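I had my doubts about foam puzzle mats. Castillo, our local discount shop, sells them as if they'll change your life, and Maribeth Abella swore by hers, but Maribeth also swore by the Breltus mop. Still, the playroom needed something on the floor and I was tired of hearing blocks hit it.

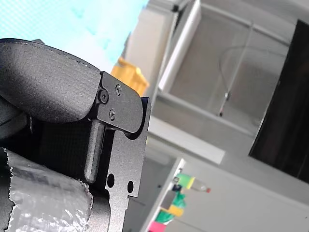

## The mat

I went with blue. The packet promised a "seamless" surface, which I'd call generous. There's a seam, it's wavy, and it is exactly where you'd expect two tiles to meet.

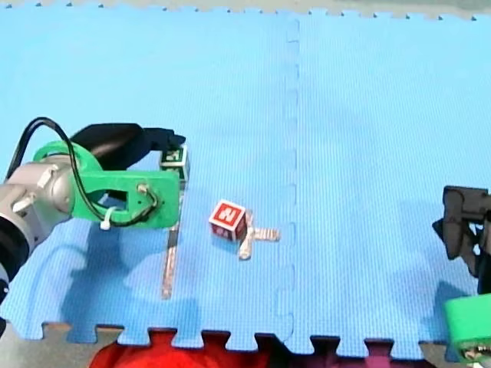
*Blue foam mat, with a small cube for scale.*

The texture is fine, I'll give it that. Whether it collects crumbs is another matter. I gave it 9 days before making up my mind, and I've swept it more often than I'd like.

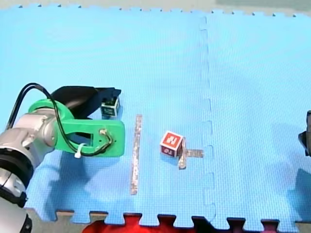

Maribeth says you can buy straight edging to cover the teeth around the outside. For $20 I can live with teeth. The colour is harder to forgive, and I'm told the grey one was sold out until December. 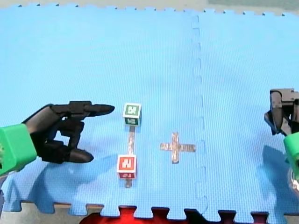
## Would I buy it again?

Maybe. It's quieter, and my knees have stopped complaining. I still don't believe the bit about it lasting for years.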